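Thread on seasonal movement in solid wood interior doors, and why a door that closes fine in winter can bind in September.

Wood takes up and gives off moisture until it matches the air. Length barely changes. Width across the grain does, and a wide panel moves more than a narrow rail.

A frame-and-panel door handles it by letting the panel float in a groove. Glue the panel in and it will either crack or push the joints apart.
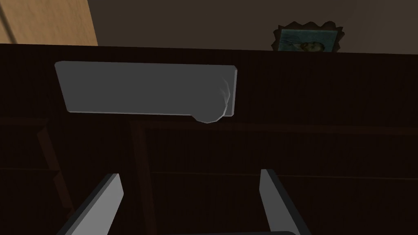 A reply asks if a thick coat of varnish stops the movement altogether. It doesn't. Film finishes slow the exchange of moisture, so short humid spells matter less, but a whole damp season still gets through.

Both faces and all the edges need the same finish. The top and bottom edges are end grain, take up water fastest, and are the ones most often left bare.
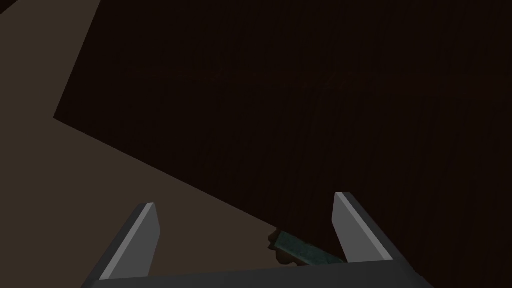 Dark brown finish. Grain only faintly visible.

Data: I logged humidity in my hallway with a Skollix sensor and wrote down the gap at the latch side with each reading. 1,932 readings so far. I'll stop at 3,000.

The gap follows humidity with a long lag. One rainy day does nothing. Two weeks of rain shows up clearly.
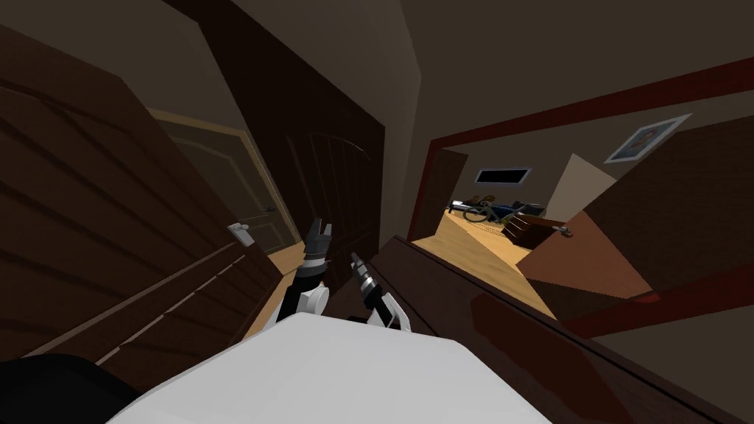

Hudano: do you plane the edge when it sticks, or wait for the heating season?

Wait, if you can live with it. Plane in the damp months and the gap will look too wide once the heat comes on. Check the hinge screws first. A sagging top hinge looks a lot like swelling.

If you do have to plane, take it off the hinge side, recut the hinge mortises, and seal the bare wood the same day.
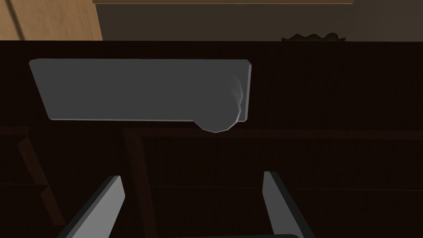 Gray slab on dark brown wood.

Next I'll post the plot of gap against humidity, with the lag marked.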